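Ticket 478 - Runach two-finger gripper drops denim on lift
Status: open

Same garment, same green cloth, Amano controller on both setups. The Clullulia gripper held in 24 of 24 lifts. The Runach slipped in 11, mostly at the thick seams. Closing force is at the default. Fixed camera view from the Runach series:

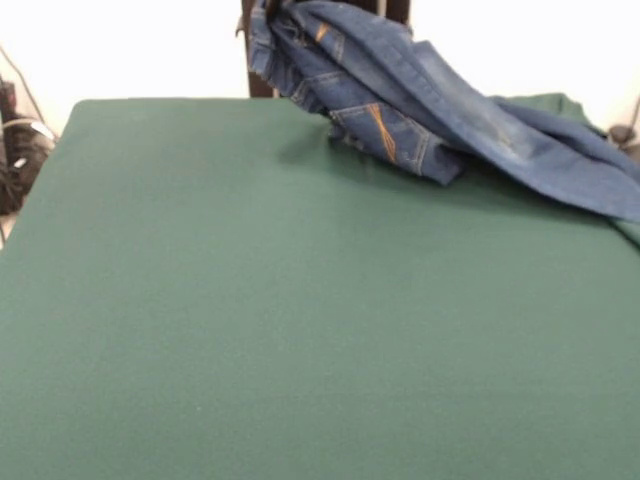
Grerkamel support replied that default force is set for thin fabric - raise it by 2 steps and rerun before changing the finger pads.

Force raised at around 3 p.m., rerun queued. Pads left as they are. Will attach the controller log.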